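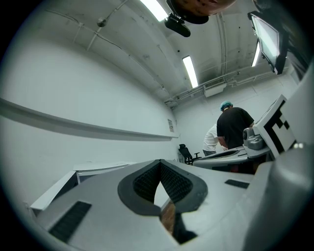
Heads down in the workroom, hair cap on.

Guides > Shared Rooms > Small Appliances

How to Steam Clean a Two-Knob Microwave

I love this job! It takes one bowl and a squirt of lemon, and even the tired old microwave in a shared room comes up looking cared for. We do ours at Terkdale every couple of weeks, usually before the lunch crowd gets to it, and I still get a kick out of how easily the splatters wipe away.

What you need

- A microwave-safe bowl, bigger than you think
- 200 ml of water
- 2 tablespoons of white vinegar or lemon juice
- A wooden spoon or stirrer
- A soft cloth, plus a dry one for the end
- Dish soap for the plate

Step 1: Clear the table and open up

Move mugs, snacks and anything small away from the door side. Swing the door all the way open and have a good look at the walls and ceiling of the oven (the ceiling is always the worst part). Check where the plate sits before you lift it out, so it goes back the same way.

Ours is a plain white one with two round knobs on the right, and it lives on a white table where the door has plenty of room to open. If yours is jammed into a corner, pull it forward a little first.

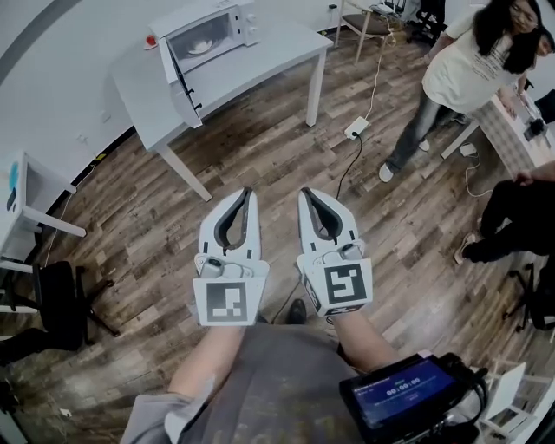

Step 2: Steam it

Put the plate back, pour the water and vinegar into the bowl, and stand the wooden spoon in it. Run it on high for three minutes if your oven is 1000 watts, and a minute or two longer on a weaker one. Then leave the door shut for five minutes. Don't peek! The steam is doing the work.

Step 3: Wipe and dry

Lift the bowl out with a mitt and go over the ceiling, then the sides, then the floor. Wash the plate in soapy water. For the knobs, use a barely damp cloth and turn them back to zero afterward. Dry the door edge last, and leave it open for a bit.

Last updated: 13 April 2024

Related guides
- Getting Coffee Rings off a White Table
- Alimgate Kitchen Corner: Our January Clear-Out
- Mesh Office Chairs and How to Dust Them
- Keeping Cords Tidy on a Wood-Look Floor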